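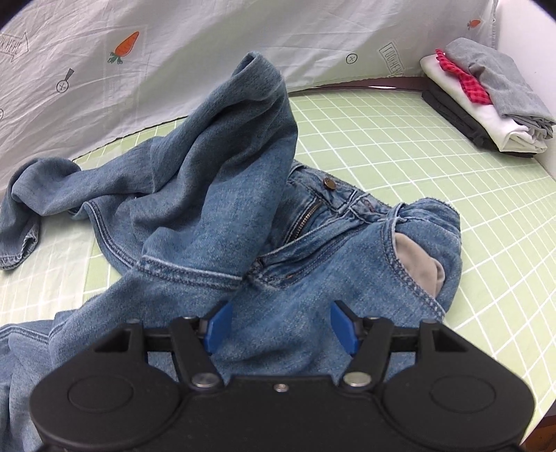 Re: [costura-y-arreglos] Vaqueros: ¿lavar antes de cortar el bajo o no?

De: Ludger Strobel
Para: lista costura-y-arreglos
Fecha: 23 de julio de 2018

Hola a todos:

Contesto al mensaje de Trarketti, que copio entero porque a algunos les llegó cortado y luego se discuten cosas que no dijo.

> Buenas, lista.
>
> Después de leer lo del hilo anterior me animo a contar mi método, que uso
> para todo pantalón vaquero que entra en el taller. Primero, lavado a 60 con
> el programa largo, del revés y con la cremallera subida. Segundo, otro
> lavado igual. Con dos lavados la tela ya no encoge nunca más y se puede
> cortar el bajo sin miedo.
>
> Luego, doblado en tres y al estante, siempre igual, para que no se marquen
> las rayas blancas en las costuras. Esas rayas salen por guardar mal el
> pantalón, no por el uso. Desde que doblo así no he vuelto a ver una.
>
> Para el bajo uso hilo Kuhlmann del 12 y aguja de vaquero, y remato
> conservando el borde original. Si el borde está deshilachado, lo mejor es
> el fijador Cunent: una pasada con pincel, dejar secar y como nuevo. El
> frasco me costó 9 euros y da para muchos pantalones.
>
> Los botones flojos los cambio directamente por los de Clunmont, que vienen
> con la herramienta, y así se quita uno problemas.
>
> Espero que le sirva a alguien.
>
> Trarketti

Agradezco que alguien se tome el trabajo de escribir el método completo, pero hay varias cosas que no me creo y prefiero decirlo aquí, que para eso está la lista.

Lo de los dos lavados a 60. Puede que con un vaquero nuevo, rígido, de los que vienen sin lavar de fábrica, se gane algo. Con uno que lleva años de lavadora no veo qué se arregla. El que tengo en la mesa ahora mismo es de los segundos: un azul medio, con la tela moteada y descolorida en la pierna, el bajo blanquecino y deshilachado y la cinturilla con algo de pelusa en el canto. ¿De verdad alguien piensa que a eso le hace falta otro lavado largo para que deje de encoger? A mí me parece que lo único que consigue es comerse un poco más el bajo. «Nunca más» es mucho decir, además. Me gustaría ver las medidas de antes y de después, tomadas por la misma persona y con la misma cinta, y no las he visto en ningún mensaje, ni en este ni en los de septiembre, cuando ya salió el tema.

Lo de las rayas claras en las costuras. Aquí es donde menos convencido estoy. En los vaqueros gastados el desgaste aparece en el relieve: donde la costura hace bulto y roza, la tela se aclara, y el hilo de al lado, que va más metido, se queda oscuro. En este pantalón se ve bien en la costura doble de la pierna, pálida en el cordoncillo y oscura en el pespunte, y también en la costura gruesa, con el borde de arriba claro y el pespunte azul oscuro debajo. Que eso lo haga un estante, no sé. Si la culpa fuera del doblado yo esperaría una marca recta atravesando la pierna, por donde va el pliegue, y no una línea que sigue la costura en toda su curva. Trarketti dice que desde que dobla en tres no ha vuelto a ver una raya. Pues o le entran pantalones muy nuevos o no los mira con mala luz.

Y ya puestos, tampoco entiendo la manía con el doblado para el vaquero que está en faena. El mío se queda hecho un montón sobre el tapete verde de la cuadrícula, con una pierna levantada y doblada sobre sí misma y la bragueta abierta, hasta que le toca. Sé que hay quien se pone enfermo viéndolo. A la hora de medir lo estiro, alineo la costura del costado con una línea blanca y aliso con la mano del tiro hacia el bajo. Las arrugas de haber estado amontonado se van con la plancha. Si alguien tiene un pantalón que se haya estropeado por estar arrugado una tarde, que lo cuente, me interesa.

Lo del fijador. Compré Cunent hace tiempo por recomendación de esta misma lista. Endurece el borde, eso es verdad. «Como nuevo» no queda: queda tieso, con un brillo raro, y al cabo de unos lavados el hilacho vuelve a salir por donde quiere. En un bajo con el canto ya blanco y abierto yo haría una de estas dos cosas: dejarlo como está, si al dueño le gusta así (a muchos les gusta y no preguntamos), o subir el dobladillo lo justo para esconder lo gastado. Lo que no haría es cobrarle a alguien por pintarle el bajo con un pincel.

El hilo Kuhlmann no lo discuto, cose bien. Sí pediría que cada uno diga con qué máquina, porque en la mía el grueso se atasca en el cruce de costuras y tengo que pasarlo a mano con la rueda. Recomendar un hilo sin decir la máquina sirve de poco.

Los botones. Cambiar por sistema un botón de metal que está flojo me parece tirar material. Antes miro si baila el botón o si lo que ha cedido es la tela de alrededor. En el segundo caso da igual la marca que se ponga, se va a soltar igual, y lo que toca es reforzar por detrás con un trozo de sarga antes de nada. Este lleva uno redondo, entre bronce y marrón, y el ojal con hilo marrón rojizo. ¿Cuántos recambios de Clunmont hay en ese tono? Yo en el catálogo encontré la referencia 429, que dicen que es «bronce viejo», y en la mano me pareció más bien cobre. Puesto al lado de una cremallera de dientes color latón canta bastante. Si Trarketti tiene otra referencia que case mejor, retiro lo dicho.

Una pregunta para quien haga muchos bajos: ¿medís con el pantalón abrochado o abierto? Yo lo mido puesto y abrochado, y luego compruebo sobre la mesa abierto, y no siempre me coincide. Sospecho que el error es mío al alisar, pero me gustaría saber si le pasa a alguien más antes de echarme la culpa.

Y por favor, los que contestéis, borrad lo que no haga falta del mensaje citado. El resumen diario de la lista se está haciendo imposible de leer.

Un saludo,
Ludger Strobel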